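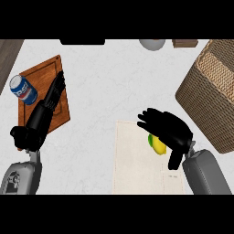

Larko Twin Tabletop Pack

A simulated two-arm workspace for comparing hands, controllers and camera positions before you commit to hardware. The pack comes from Nutstead and runs in the Jutwood simulator, version 4 or later.

What it is for

Most buyers use the pack to run the same task with two different hand models and look at the results side by side. The arms, table and objects stay fixed between runs, and only the part under test changes. Hands are swapped in the setup file. There is no need to rebuild the workspace.

The standard view is the head camera, looking down over both forearms, with the black multi-finger hands fitted left and right. Objects in this layout include a drinks can lying on a grooved cutting board, a lemon on a cream towel, a wicker basket, a bowl and a small wooden box. The can and the lemon are the two we use most for grasp tests. A can on its side tends to roll when a finger touches it early, and a lemon on cloth shows up poor thumb placement quickly.

In the pack

Left and right arm models with matching wrist mounts
Black multi-finger hands, plus a parallel gripper for comparison
Head camera and two wrist cameras
Marble tabletop and household object set
900 saved starting layouts
Sisodia controller plug-in (position and impedance modes)

Test notes

Rosalinda Baluyot ran the hand comparison for us in August. Over 3580 grasp attempts the multi-finger hand did better on the can, while the parallel gripper was quicker on small boxes. Neither was good with the towel, and we would not choose a hand on towel results alone. Contact settings for cloth are still coarse – treat them as a guide.

Wrist cameras helped most when the palm hid the object from the head camera. With the hand low over a lemon, the head view loses part of the fruit behind the fingers.

Before you order

The pack is a licence for one workstation. Force readings are simulated and should be checked against your own hand before use on a real arm. Custom objects can be added, but each needs its own mass and friction values.

Order code: 1444
Delivery: download link by email
Page updated: Thursday, September 28, 2023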